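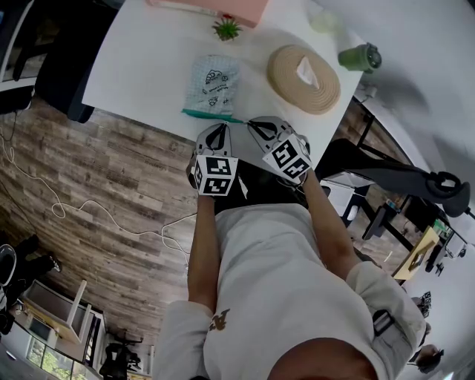 Plotness室内轮滑馆

Plotness室内轮滑馆(当地居民多简称“老馆”)是一处集体育锻炼、青少年培训与社区活动于一体的公益场馆,位于Yin河东岸的旧仓储区。馆舍原为一座纺织品仓库,建成于1969年,后经多次改造,逐步形成今天以轮滑场地为主体、兼有教室、器材维修间和茶室的格局。对于在河东长大的几代人来说,这里既是学会滑行的地方,也是冬天放学以后最暖和的去处,许多人成年后又牵着自己的孩子回来,在同一排长凳上系鞋带。

名称

“Plotness”一名沿用自仓库旧主的商号。场馆筹建时曾有人提议改用河名,称作“Yin轮滑馆”,不过街坊们早已叫惯了原来的名字,连公交站牌上也是这么写的,改名一事便搁了下来。馆内主场地至今仍叫“大仓”,西侧较小的一块则叫“账房”,因为那里从前确实是记账收货的屋子。初来的家长听见教练喊“小班去账房集合”,往往要愣上一会儿。

历史

仓库停用后空置多年,屋顶漏雨,窗玻璃也残缺不全。附近的少年起初在门前的卸货平台上练习滑行,雨天便挪到檐下。后来担任首任馆长的Svitlana Hordiienko当时在邻近的中学教体育,她看中了仓库内部平整的地面和宽阔的柱距,便着手联系产权方,商谈低租金长期使用的办法。谈判断断续续拖了很久,最终签下的租约附有一项条件:建筑外墙和朝河一面的木制大门须予保留。

最初开放的只有大仓的东半边,没有暖气,灯光也暗,滑行的人要戴着手套和帽子。第一批入门学员共41人,年龄相差悬殊,最小的还在上小学,最年长的是一位退休的邮递员。由于护具不够,大家轮流上场,等候的人就坐在旧货架改成的看台上聊天,这种边等边聊的习惯后来竟保留了下来,成了老馆颇有人情味的一面。

此后场馆分阶段扩建。先是重铺了地面,接着修补屋顶、加装保温层,再把账房与相邻的两间库房打通。承担改造设计的Pendum事务所主张尽量利用原有结构,因此今天仍能在大仓的横梁上看到吊运货物用的铁环,柱身上褪色的货位编号也照原样留着。教练们很喜欢这些编号,布置练习路线时常说“从七号柱绕到十二号柱”,比画线还要方便。

建筑与设施

大仓为长方形空间,四周设有护栏,地面采用弹性涂层,适合平地花式、速度过桩和轮滑球训练。场地北端有一组可移动坡道,举办比赛或集体舞会时可以推到墙边。看台有40个固定座位,遇到活动另加折叠椅。

账房面积较小,光线柔和,主要供初学者和低龄儿童使用。沿墙装有两道高低不同的扶手,个子高矮都能扶得着。教室位于二层,白天用于青少年课业辅导和教练培训,晚间也借给附近的合唱团与读书会。

器材维修间设在入口右手边,提供轴承清洗、轮子更换和鞋带鞋扣修补,会员还可以在师傅指导下自己动手。隔壁的茶室出售热茶、面条和简单的点心,冬季供应姜汤。茶室不要求顾客购票入场,因此常有住在附近的老人来这里坐上一个下午,隔着玻璃看孩子们练习,偶尔还要替摔了跤又爬起来的孩子鼓鼓掌。

教学活动

老馆的课程面向6岁以上人士。儿童班从穿戴护具、安全跌倒和起身学起,待能够平稳刹停之后,才进入转弯、倒滑等内容。成人班多安排在晚上,气氛要松快得多,不少学员是送孩子来上课时动了心,索性自己也报了名。

名为Skiltell的青少年计划是老馆最有特色的项目,内容把轮滑与表达训练结合起来。参加者两人一组,一人先学会某个动作,再用自己的话讲给同伴听,直到对方也能做出来为止。计划的设想出自Hordiienko多年的课堂经验,她在馆刊中写道:“孩子肯把一个动作讲第三遍的时候,他自己往往也又懂了一层。”完成计划的学员可以申请担任助教,协助带领账房里的初学班。

除滑行课程外,馆内还与周边学校合作,为不适应常规课堂的学生开设半日班,上午在教室学习语文和算术,随后下楼运动。半日班人数不多,教师与教练共同备课,算术题里也就常常出现轮子、圈数和场地尺寸。

社区活动

每逢星期六傍晚,大仓举行音乐滑行,不分年龄和水平,统一沿逆时针方向绕行,曲目由来客在入口处的小黑板上点选。这项活动开办以来深受欢迎,老歌尤其占优势,据说有几首几乎每周都会响起。

二月的“暖仓节”是一年之中最热闹的时候。白天有接力赛和轮滑球友谊赛,傍晚各家带来饭菜,在坡道前拼起长桌共享。节日的压轴节目是旧鞋交换:孩子们把穿小了的轮滑鞋洗净擦亮,系上写有祝福的纸条,交给下一位小主人。有些鞋子几经转手,纸条越攒越厚,维修间便专门备了一本册子,把它们一张张贴好收存。

运营

场馆收入来自课程费、入场票、茶室经营和场地出租,不足部分由捐款补充。家庭经济有困难的学员可申请减免,器材亦可免费借用。借出的护具须在当日闭馆前归还,轮滑鞋则可按学期借用。

交通

老馆距Yin河渡口不远,步行即可到达。公交乘客可在“Plotness”站下车,沿旧铁轨向河边走,看到绿色的木制大门便是。自行车可停放在原卸货平台下方,雨天地面较滑,进馆前请在门垫上把鞋底擦干。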